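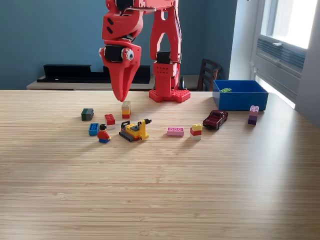
By Kalevi Riihimäki
Workshop and Household, July

Oiling and maintaining a timber tabletop

Penetrating oil finishes suit tables that get daily use, as a worn patch can be repaired without stripping the whole surface. The method below applies to solid timber and to veneers thicker than a millimetre. Thin veneers should be sanded by hand only. Factory lacquered tops need the lacquer removed completely before any oil will take.

Testing the existing finish

Put a teaspoon of water on an inconspicuous area and leave it for 8 minutes. If the water beads and the timber beneath stays the same colour, the surface is sealed, either by a film finish or by oil in good condition. If a dark spot forms, the oil is depleted. To separate film from oil, scrape lightly under the table edge with a fresh blade. Lacquer and polyurethane lift as pale flakes or powder. Oil produces fine brown shavings and very little else.

Cleaning before sanding

Wax, crayon and silicone polish clog abrasive and cause patchy absorption. Wipe the top with mineral turpentine on a cotton rag, turning the rag often, then wipe again with a clean one. Dried food comes off with a plastic scraper and warm water with a drop of dishwashing liquid. Do not use steel wool on oak, blackwood or any other timber high in tannin. Fragments left in the grain will react with moisture and leave blue-black specks.

Let the surface dry overnight.

Dents and rings

A shallow dent where the fibres are crushed but unbroken can usually be raised. Lay a damp cloth over it and apply the tip of a hot iron for a few seconds at a time. Veneer should not be treated this way, as the heat may release the glue. White rings sit in the finish and generally disappear with the first sanding. Black rings are in the timber itself and call for oxalic acid, mixed to the packet directions, with gloves and eye protection, and rinsed thoroughly afterward.

Sanding

Start at 120 grit if there are scratches that catch a fingernail, otherwise at 180. Finish at 240. Sanding beyond that on a dining or craft table burnishes the surface and reduces the uptake of oil. Work with the grain, keep the sander flat at the edges, and vacuum between grits. End grain is the exception and should be taken to 300 or the nearest grit stocked, otherwise it finishes noticeably darker than the rest.

After the last vacuum, wipe with a barely damp cloth to raise the grain, wait an hour, and go over it once by hand with the final grit.

Applying the oil

The top used for these notes was finished with Solero hardwax oil from Conneely, applied with a white non-abrasive pad. Prarnov makes a thinner oil that goes further but needs a third coat. Either is satisfactory. Check the tin for food contact suitability where the table is used for meals.

1. Stir the tin thoroughly. Do not shake it.
2. Pour a small amount on the surface and spread it along the grain, one board width at a time.
3. Leave it for the period on the label, usually 15 to 20 minutes.
4. Remove all excess with a lint-free cloth. Any oil left standing will cure to a sticky film.
5. Allow 24 hours and repeat.

Coat the underside once. An unsealed underside takes up moisture faster than the top, and wide boards may cup.

Used rags can self-ignite. Lay them flat outdoors on concrete until stiff, or soak them in water and seal them in a metal container before disposal. Never leave them bunched up in a bin.

Curing and use

The surface can take light use after two days, with full cure at two to three weeks depending on temperature and humidity. Until then, keep off placemats, vinyl cloths and anything with rubber feet, as plasticisers can mark fresh oil.

Upkeep

Clean with a well-wrung cloth. Vinegar and methylated spirits both strip oil and should be kept off the surface. Refresh high-wear areas every six to twelve months with a thin wipe of the original product, feathered out past the worn section. A Stovwood cabinet scraper, lightly burred, will take off small spots of glue or paint between times.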